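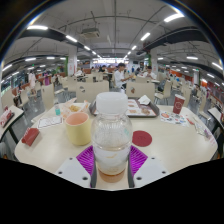 Other people's tables

I have a bad habit, which is that I can't sit down at a food court table until it's clean, and I also can't walk away from one that isn't. My sister-in-law Gunvor Haugen calls it "doing a Verna" after Verna Boateng, who ran the lunch counter at my first job and would wipe under your elbows while you were still chewing. I worked for Verna for two years when I was a teenager and I guess it stuck.

So, lunch tables. The big cafeteria kind, with the cream tops and the cream chairs and a tray somebody walked away from. I've got opinions!

Bottles first, always. They're the tallest thing there and they go over the second you reach past them. Check the cap before you do anything else, especially if there's that last bit of amber stuff sitting in the bottom, which is exactly the amount that ends up down your sleeve. (Ask me about my gray cardigan. Or don't, I'm still sore about it.) If there's a sink close by I pour it out, and if there isn't I screw the cap down tight and carry it upright like a candle until I find one.

Then the cups. Paper ones I pick up and sort of weigh in my hand before I tip them anywhere, and real ones go back to the dish window. A yellow cup with a pink inside is not trash, people! I have seen perfectly good cups go in the can at Skorkedside, where I eat lunch way more than I should, and once I fished one back out in front of Hiếu Vi from my office, who pretended not to know me for the rest of the break.

After that I use the tray. This is the part I feel strongly about. Everybody wants to take the tray away first because it looks like the worst offender, all crumbs and a napkin folded up in the corner, but if you take the tray first you've got nothing to carry the rest on. So leave it where it is and load it up: the crumpled wrapper with the fried bits still in it, the plastic bag, the flyer with the little food pictures, whatever. Bag goes under something heavier or it'll sail off halfway across the room. Then one trip.

I do look at paper before it goes. Soledad Whitlock lost a sheet of printed directions that way last May and we drove around for 20 minutes looking for a garden center, and she still brings it up. If a sheet is lying flat with lines of print on it, I give it a quick read. If it's just a menu, bye.

What's left is the stuff that lives there. The napkin holder gets stood back up (they're always lying on their sides, why), and the coaster goes back wherever coasters go. I never know with coasters. I put them in the middle.

Wiping comes last and it's short. Crumbs into your hand or onto the tray, never onto the floor — Verna would come up out of her chair. On a round-edged table I go around the outside first and then the middle, and I keep a pack of Vato wipes in my bag for this. They smell like a dentist but they don't leave streaks on the light tops. I tried the Tinereck ones too and they dry out if you so much as look at them.

Lambros Giannakopoulos asked in the comments last time if I do this at home. Ha! My own kitchen table currently has a bike pump on it, and two library books, and a sweater I was going to mend. I'll get to it this weekend, maybe. There's a casserole dish I need to give back to Gunvor under there too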